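Search this repo
Go to file

# Wurnix grip-compare (simulated)

Hello! If you've landed on this README you probably either want the data or want to argue with me about grippers, and both are fine. I'm Sioned Penry, I look after this set, and most of the odd choices in it are mine.

## What's in the box

There are 1,158 simulated pick attempts in total. The arm, the lighting and the table stay put the whole way through, and what changes is the gripper on the end and the controller driving it. We had two grippers to try (I call them Erkel and Pichler, after the two model folders) and two controllers, the old stepped one and Drevgate, which Florian Prantl wrote over a very rainy spring and which I was quite rude about until I tried it.

Of those attempts, 955 are what I'd call clean: the log is complete, the physics didn't explode, and the object finished somewhere sensible or at least somewhere you could explain. The rest are in a folder called `leftovers`. Please don't train on leftovers unless you enjoy fruit that falls through tables.

Each attempt has its own folder with:

- `joints.csv`, joint angles and commanded angles side by side
- `grip.csv`, how far open the gripper is, plus contact force where the simulator gave us one
- `goal.json`, where the object starts and where it's meant to end up
- `view.mp4`, the overhead-ish camera, no sound (obviously)
- `notes.txt`, which is often blank, sorry, I got bored

## How to get going

Unpack it anywhere you like, then:

 python check_set.py --root ./grip-compare
 python replay.py --attempt 8

I use attempt 8 as my test for a new machine. It's short, it's tidy, and if the replay drifts away from the video you've almost certainly got the wrong time step. Open `config.yaml` and look at `step_ms` before you write to me! I say this with love, having written to Florian about exactly that myself, twice, the second time on a Monday morning before he'd had his tea.

You don't need a graphics card to read the logs or run the replay. You will want one if you mean to render the views again from scratch, and you'll want to leave it going overnight.

## The grippers

I went in expecting Erkel to win everything. It closes faster and it opens wider, so you can be a bit sloppy about where the wrist ends up and still get hold of something round. On the small spheres that's a real help. The trouble is how hard it arrives: with the stepped controller it tends to nudge the object on the way in and then close on the place where the object used to be, and you sit there watching it squeeze air.

Pichler is slower and fussier. You have to line it up properly, and if the wrist is tilted it'll catch one side first and roll the thing away. But once it's got hold it keeps hold, and the force trace in `grip.csv` is lovely and flat, which made me happier than it probably should have.

Put Drevgate behind either of them and the gap shrinks a lot. It slows down for the last bit of the approach, and that's most of the trick. I'd rather have Drevgate with the gripper I like less than the stepped controller with the one I like more, and I didn't think I'd be typing that in May.

## Goals and ghosts

The see-through shapes in the views come from the renderer's goal overlay. They have no mass, nothing collides with them, and they won't turn up in the contact logs, so if your detector keeps finding two oranges where you want one, switch the overlay off with `--no-ghosts` and render again. I've left it on in the videos we ship because it makes them so much easier to follow by eye.

Shadows are on as well. Eun-ji Jin asked for them, on the grounds that a camera model trained without shadows is going to have a nasty surprise the first time someone opens a blind, and she was right, though they've made the colour-based baseline miserable. A dark patch from the arm can fall right across the bit of table you care about. If you only want to compare controllers, ignore the video and work from the joint logs.

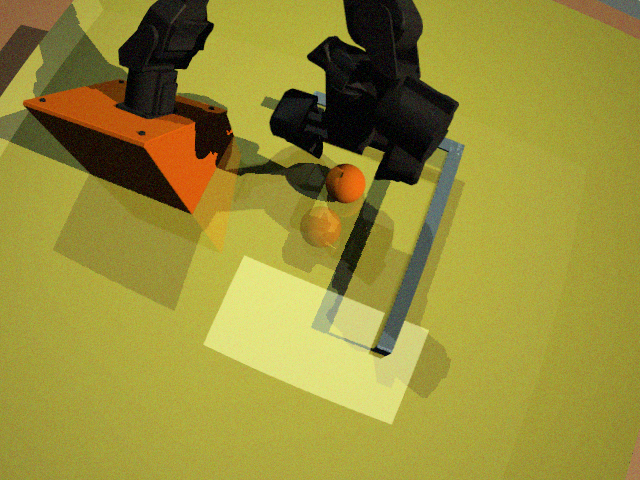 Pylyp Sirko: I'd be careful about calling one gripper better from this. You gave them both the same approach height, and that suits a wide opening. Start Pichler lower and slower and I think half its rolled-away cases vanish. Also, friction is one number for every surface in here, so the flat force trace may be telling you more about the simulator than the fingers.

Fair, and I've pasted it in whole because I think people should read it before quoting me. I did go back and rerun 5 of the rolled-away cases from a lower start. That's far too few to hang anything on, so they're in `extras/low_start` and aren't part of the main count. Have a look and make up your own mind. The friction point I can't fix without redoing the contact model, and I'm not doing that this year.

## Known niggles

- `grip.csv` has a blank force column for the first few rows of each attempt. That's the simulator settling. Drop them.
- Left and right fingers are named from the gripper's side, so they may look swapped in the videos.
- Two spellings of "Pichler" exist in the older folder names. `check_set.py` copes with both.
- Angles are in radians everywhere except `notes.txt`, where I wrote whatever I was thinking in at the time.

## Using it

Do what you like with it, including teaching. If you publish something, mention the Wurnix grip-compare set and say which controller you used, as results without that are no good to anyone. Padmavathi Chowdary keeps the download mirror running, so broken links go to her and complaints about the science come to me.

Last updated: May

Contact | © Wurnix | Back to top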